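Conserver les pommes au garage : notes de fin de saison

Troisième hiver de stockage, premier avec des relevés complets. Je consigne les réglages avant de les oublier, la récolte suivante arrivant toujours plus vite que prévu.

Le local est un garage semi-enterré, orienté nord, sans chauffage. Le facteur limitant reste la température. En dessous de 8 °C, la respiration du fruit ralentit nettement ; l'idéal se situe plus bas, mais je ne l'atteins qu'à partir de décembre. Entre la cueillette et cette date, j'ouvre la trappe basse la nuit et je la referme vers 7 h. Deux sondes Prirkular, l'une au sol, l'autre à hauteur d'étagère, enregistrent la température et l'humidité. L'écart entre les deux atteint parfois 2 °C, ce qui suffit à justifier de placer les variétés fragiles en bas.

L'hygrométrie pose plus de difficultés. L'air trop sec ride la peau en quelques semaines. J'ai posé des bacs d'eau peu profonds sous les clayettes, puis un film perforé sur les caisses. Le film est plus efficace, à condition de surveiller la condensation : une goutte qui stagne dans la cuvette du pédoncule, et la pourriture s'installe.

Le tri compte davantage que l'équipement. Tout fruit choqué, piqué ou dépourvu de pédoncule part en compote dans la semaine. Les autres sont posés sans se toucher, sur du papier kraft que je change quand il gondole.

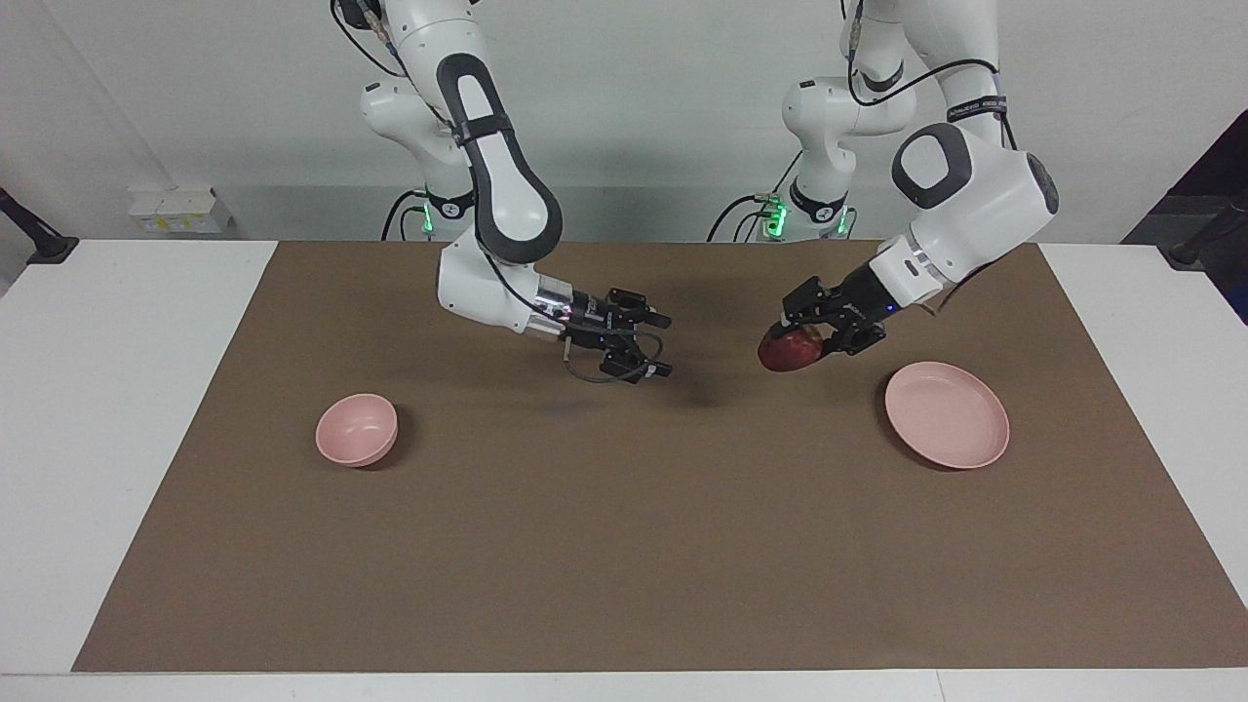
Beryl Greenwood m'a écrit que le papier ne servait à rien chez elle et qu'elle obtenait de meilleurs résultats avec de la paille d'orge, bien sèche, renouvelée en janvier. Je n'ai pas essayé. La paille humide donne un goût au fruit, et mon garage n'est pas assez sec pour que je prenne le risque sur toute la récolte. Une caisse témoin, peut-être.

Reste l'éthylène. Les variétés précoces en dégagent beaucoup et font mûrir leurs voisines. Je les isole désormais dans l'appentis – jamais avec les pommes de terre, qui germent. Les tardives restent seules au garage et sont inspectées chaque semaine, caisse par caisse, à la lampe frontale.

Dernier point, les rongeurs. Le grillage à maille fine agrafé sous les clayettes a tenu tout l'hiver. Celui de la trappe est à refaire, la rouille a mangé le bas. À prévoir en juin, avec le nettoyage des caisses au savon noir.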